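Filed under: Shop Floor / Things That Broke

The Grip That Wouldn't Let Go 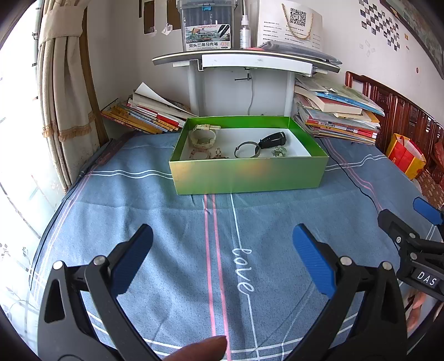 Two hand-held grippers over the bedspread, with the open green box of small items beyond.

Su-chen Tseng has a bruise on her thumb and a theory about it. She tests hand-held grippers for Pullitz, and in July one of them closed on her while she was reaching past it for a bangle.

"It pinched me at cycle 317," she says. "I know the number because I had to write it on the form. With the other hand."

The fault was a pivot screw that had backed out far enough to jam the linkage. The fingers shut and stayed shut. Tseng spent 19 minutes attached to her work before a colleague, Pei-shan Leung, found the right driver.

"I had the wrong one first," Leung says. "Then I had the wrong one again."

The manual told them to check the screws every 519 cycles. Leung now does it every 200, with a dab of threadlocker, and has asked for a release lever a person can reach while annoyed.

Has Pullitz agreed? "They sent us a poster about hand safety," says Tseng. "It's very nice. There's a glove on it."

She still doesn't wear the glove. It gets caught in the linkage.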